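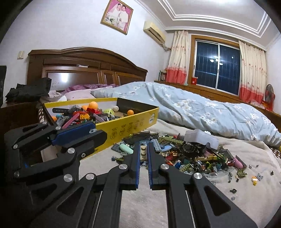
Tips for the sorting work, after the arm came

I work for Urnent in Nimcombe, where we buy used building bricks and toys in mixed lots, sort them and sell them again by the piece. For many years this was done with fingers only. Since March we have one robot arm in the workshop, which is called the Fatum, and part of our hours has moved from sorting to teaching it. We do the teaching with two hand grippers, one for each hand, and a good part of it can be done at home.

I collected the advice below for my colleagues, and later other people asked me for it, so I put it on this page. Some of it is useful also if you have only a big box of bricks and children.

Prepare the surface

Put a thick blanket under the pieces. On a bare table the small parts jump away when the gripper lets them go, and you spend the evening under the furniture. A fleecy blanket holds them where they fall. It has one disadvantage, the very thin plates sink into it and the jaws close on the wool. For those I push a hand under the blanket and make a small hill, or I leave them for later.

A bed is a good height if you stand, and a bad height if you sit on the edge of it. My back has informed me about this. If you must sit, take a low stool and bring the heap near to you.

Pull the quilt and the pillows well to the back. Every fold is a pocket for small pieces.

Pour out less than you want

When the box is full, the temptation is to turn it over completely. Pour one part of it and let the rest stay inside. From a flat heap you can choose a piece, from a tall heap you only dig, and digging is of no use to the arm. Balls should stay in the box until the end, they roll.

Long beams and large plates I take out first by hand and put at the side. They lie across everything and lift half the heap when you pull them.

Holding the gripper

Our grippers have blue pads with ribs on the inside of the jaws. Small bricks sit best near the tips. If you take a brick deep between the pads it feels safer, but then the jaws arrive at the blanket before the brick arrives at its place.

Close the jaws gently. In the first week everybody presses like for cracking nuts, and in the evening the thumb hurts. The ribs do most of the holding.

Take a brick by two flat sides when you can. Round pieces, wheels and figures turn in the jaws, so approach them slowly and correct the wrist before you lift. When a piece falls, do not catch it with the other hand. Leave it, open the jaws, go again. The arm will also drop pieces, and it needs to see how a person recovers.

Wipe the pads with a damp cloth at each break. Used toys carry glue, sugar and hair of dogs, and all of it goes to the ribs.

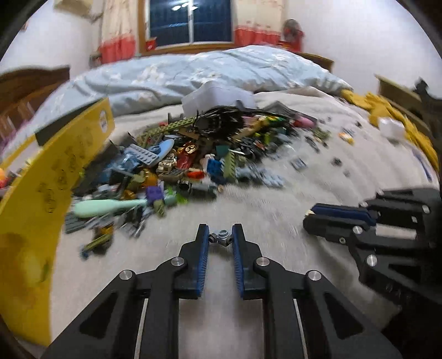
Use the second gripper for the separating. Many pieces come to us still pressed together, and one hand can hold the large part while the other pulls the small one. Keep your elbows open, or the two tools knock against each other at the joints. If the connection is too strong, put it in the "by hand" bowl and continue. You should not fight more than 2 times with the same piece.

Light and time of day

I prefer to record in the evening with the ceiling lamp on and no sun. In the afternoon the light walks over the heap, and the clear pieces disappear from the eyes, and I suppose from the camera also. But evening work makes one tired in a different way than the workshop, and it is easy to forget the hour. I put a kitchen timer on forty minutes. After it rings I stand up, even when there is only a little left.

Counting and names

At the end of a session the recordings go into a program, Shezi, which asks you to give each part its name. Our catalog has 2,718 names. The Fatum can pick 951 of these kinds well enough that we let it work without a person beside it. These are mostly the usual bricks and plates with studs. The others are still ours: things with spikes, soft things, transparent things, pieces from other brands, animals without head.

Write the name while you remember it. I made the mistake of leaving a whole evening of names for the next morning, and "gray thing, small, with round" was no help to me or to Shezi.

What is different for us now

Before, the target in the workshop was 2,000 pieces for one person in one shift, and everybody knew from the bins how they were doing. The arm has taken the easy pieces, so each piece that comes to a person is a slow one. For some weeks the target was not changed, and good sorters looked like bad sorters on paper. Shoshana Quintanilla wrote down one full shift, piece by piece, and carried it to the office. After this the target for difficult pieces was separated from the rest. My tip to any workplace that receives an arm: write down such a shift before the machine is switched on, and again one month later. It is difficult to argue without it.

Ask also how the teaching hours are paid. With us they count as normal hours, the same as in the workshop, including the time for pouring out and for putting away. In the beginning only the minutes of recording were counted. You can imagine that people recorded quickly and tidied badly.

The easy pieces were boring, but they were also a rest for the head. Now I miss them a little. We have arranged that each person takes one hour of simple work in the day, packing or washing, and it may be moved but it may not be skipped. I sleep better with it.

The noise is less than I expected. The talking is also less, as two of us are usually at home. We keep one morning when all are in the workshop, and we bring the pieces that we could not name. Usually somebody knows them from their own childhood.

Putting away

Lift the blanket by the four corners and let the heap slide back to the box. Shake it once over the box and once over a sheet, and look at the sheet before you fold it. Check inside the linkages of the grippers too. I found a small clear stud there after two days, and all that time the left one had not closed completely.

Put the box in another room for the night if you record in the bedroom. I did not do this in the beginning, and I was sorting in my dreams, with very poor results.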